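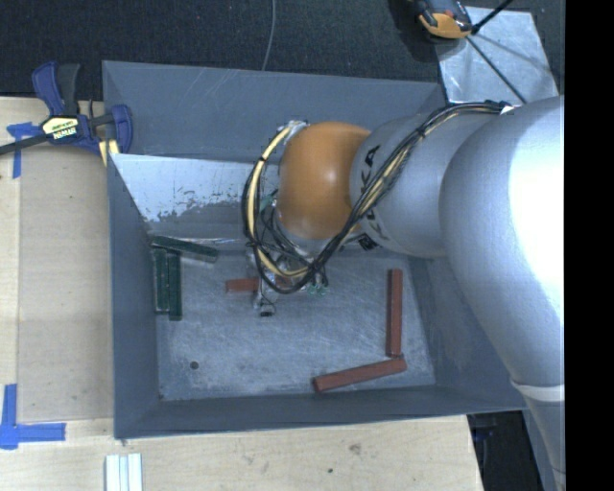

Teaching the block sort by hand guiding and by remote control

Applies to: Garnwood bench cell, KUKA arm, metal gripper, metal bin
Software: Meltemow recorder
Last revised: 2026-06-25

The task is to sort coloured blocks inside one bin. Green goes to the left end, red to the right. The arm picks each block from the bin floor, moves it and sets it down without leaving the bin. It is a good first task for a new operator: the moves are short, the parts don't break, and most mistakes show up within a few seconds of replay.

You can teach it in two ways. Hand guiding means holding the arm and moving it through the task yourself. Remote control means driving it from the Vondel handset while standing clear. Record both. Hand guiding gives better grasps, and remote control gives cleaner paths.

Before you start

Clamp the bin. A bar clamp near one corner is enough if it is tight. A bin that creeps during a session spoils every demonstration recorded after the first shift, and the recorder will not warn you.

Mark the fixture positions on the bench with tape. Use L-shaped corners so that a panel or bin can be put back in the same place after cleaning.

Check the cable bundle. Rotate the wrist joint slowly to both ends of the range you plan to use and watch the slack. The bundle should loop freely around the wrist housing. If it pulls tight at either end, re-tie it further back along the arm and repeat the check. Keep loops above the fingertips.

Zero the force readings with the gripper open and touching nothing. Do this again whenever you re-tie the cables, as their weight changes the reading.

Part A: Hand guiding

1. Set the arm to guiding mode and limit the speed to 80 mm/s.

2. Open a new session in Meltemow. Enter the task name, your initials and the bin layout code. Don't reuse a session from an earlier layout.

3. Hold the arm at the large link behind the wrist with one hand and at the wrist housing with the other. Do not hold the gripper or the wires. Pushing on the gripper puts your own hand force into the recording.

4. Press Record and wait for the tone.

5. Bring the gripper over the first red block that is out of place. Turn the wrist so that the fingers straddle the short side of the block.

6. Lower straight down. Stop when the fingertips are 2 mm above the floor of the bin. If they scrape, discard the take. Floor contact gives a force spike that the trainer reads as a grasp.

7. Close the gripper with the foot pedal. Hold still for a full second.

8. Lift until the block clears the others, move it to the red side and lower it. Open the gripper, hold still again, then lift away.

9. Press Stop. Mark the take as Good, Usable or Discard before starting the next one.

One block per take. Long takes covering several blocks are harder to trim, and one bad grasp costs you the lot.

Part B: Remote control

1. Leave guiding mode and step outside the marked area.

2. Pair the handset and select tool frame. In base frame the stick directions will not match the gripper once the wrist has turned.

3. Select the low gain setting. Use high gain only for travel above the rim of the bin.

4. Press Record, then drive to a point directly above the block. Pause there, correct the angle of the gripper and go down on the vertical axis only.

5. Grasp, lift, move and release as in Part A.

6. If your view of the fingertips is blocked by wires or by the wrist itself, stop moving and change your own position. Do not guess. Guessed grasps look fine in the log and fail in replay.

Blocks near the walls

The walls of the bin slope, so the fingers can reach the wall before they reach the floor. For a block lying against a wall, approach with the fingers parallel to that wall and keep the wrist tilted slightly toward the centre of the bin. Record extra takes of this. It is the grasp the trained policy gets wrong most often.

Two blocks lying side by side need a different move. Close the gripper, nudge one block with the outside of a fingertip until there is a gap, then open and grasp as normal. Record the nudge and the grasp in the same take and tag it "separate".

How many takes

Aim for 300 takes over the whole task, with no operator contributing more than half. Change the layout of the blocks after every take. Vary the angle as well as the position, and include blocks lying across each other's ends.

Checking the result

Replay a sample from each session at reduced speed with the bin emptied. Watch for three faults:

Jerk at the grasp. The pedal was pressed before the arm had settled. Trim the take or discard it.

Drift on release. The arm was pushed sideways as the gripper opened. Common in hand guiding, rare with the handset.

Wrist wind-up. The wrist ends each take further round than it began. Return it to the start angle between takes.

Export in Pruitt format with force channels included. Files exported without them will load but can't be used for grasp training.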